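Print this ticket | E-mail this ticket

Ticket: Wrist camera view differs between Plattner and Resari grippers in simulation
Opened by: Nhi Đoàn
Assigned to: Rainer Pfeiffer
Status: Open, waiting for test
December 2018

Nhi Đoàn:
I'm comparing the two parallel grippers on the Rellis arm before we order one for the Brulstead cell. Same controller, same pick list, 200 simulated runs each. The Resari model finishes without complaint. With the Plattner model the detector loses the target on the last part of the approach and the run times out. 44 runs ended that way. I have tried a higher detection threshold and a lower one, and neither helped.

Rainer Pfeiffer:
Which camera mount are you loading with the Plattner? The old file was written for a shorter housing. Please send a wrist view with the fingers open.

Nhi Đoàn:
The default one from the November package. View attached, with one of the flat picture targets on the dark ground texture.
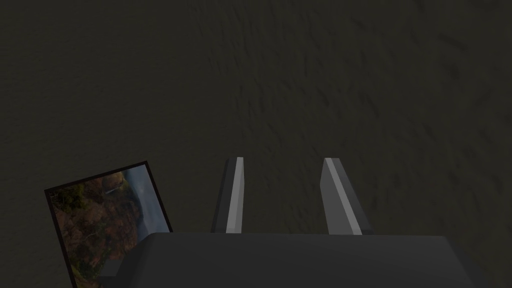
Wrist view, fingers open, nothing held. Gripper body overlaps the lower part of the target.

Rainer Pfeiffer:
Thanks. The housing is covering part of the print, and the bottom of the print is out of view as well. The detector wants at least 70 per cent of the outline. I'd also raise the light level a bit — the ground is nearly black in the corners and the black border on the print won't stand out much against it.

Steps to try, one at a time:
1. Move the camera 98 mm further forward on the mount, then redo the hand-eye calibration.
2. Leave the finger opening as it is.
3. Run the same pick list with the same seed.
4. If it still times out, swap the ground texture for the plain one and run again.

Nhi Đoàn:
Step 1 is done and the calibration is saved under a new name. The full list is queued for tonight. I haven't changed the light yet — I'll do that separately so we can tell the two apart.

Rainer Pfeiffer:
Fine. Leave the ticket open and attach the log.

Related tickets
Resari finger model: wrong stroke limit after import
Rellis controller drops wrist camera stream on restart
Plattner mount file: request for longer bracket
Ground textures too dark in Brulstead cell model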